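Section 4. Setting up the Nanell desk trays

Rev. 27/02/2023, D. Galanis

Read 4.1 before you peel anything. The Ulis sheet that came in the box is for the old trays, toss it.

4.1 Before you start

Clear the desk. All of it, lamp too.
Wipe the top with a damp cloth, then a dry one. Wait 15 minutes.
Trays out of the bag. Check the rims for cracks. Cracked one goes back to Deligiannis with the packing slip.

Note: new trays smell a bit. Goes away.

4.2 Placing the trays

1. Pick your writing side. Trays go on the other one.
2. Set the first tray down open side up, feet on the desk.
3. Push the second tray up against it, long side to long side. No gap, pens fall in gaps and then you're fishing for them.
4. Same with the third.
5. Line up the front rims with your finger. Close is fine.
6. Press down on each corner. If it rocks, turn the tray end for end and try agian.

Caution: do not stack full trays. Do not slide them when loaded, it scratches the desk. Lift.

4.3 Sorting

1. Dump every pen and marker on the desk.
2. Test each one on scrap paper. Dry ones out now, not later.
3. Pens in the first tray. Pencils in the second. Clips, erasers and small stuff in the third.
4. Markers last. Caps on tight, click them.
5. Refill packs (the 500 staple box, spare leads) stay in the drawer. Too heavy for the trays.

Note: color order is up to you. Shared desks, pick one order and stick to it so people dont have to hunt.
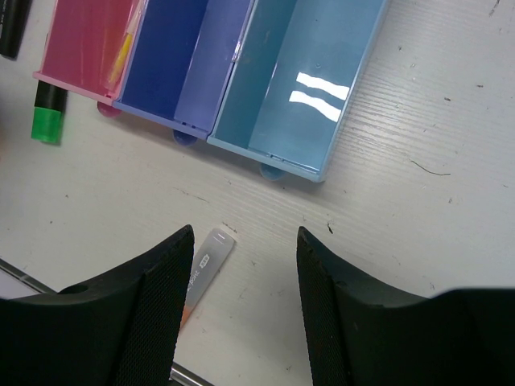
Can the trays go in the dishwasher?
Hand wash only, lukewarm water and a drop of dish soap. Heat bends the rims and after that they won't sit flush.

4.4 Cleaning

Empty first. Soft cloth, no scouring pads.
Ink marks: rubbing alcohol on a cotton ball, small circles, rinse.
Dry the feet before putting them back on the desk.

Caution: no acetone. Clouds the plastic for good.

Replacement trays: order from Tarkix, give the color and the size. See Section 7 for drawer inserts.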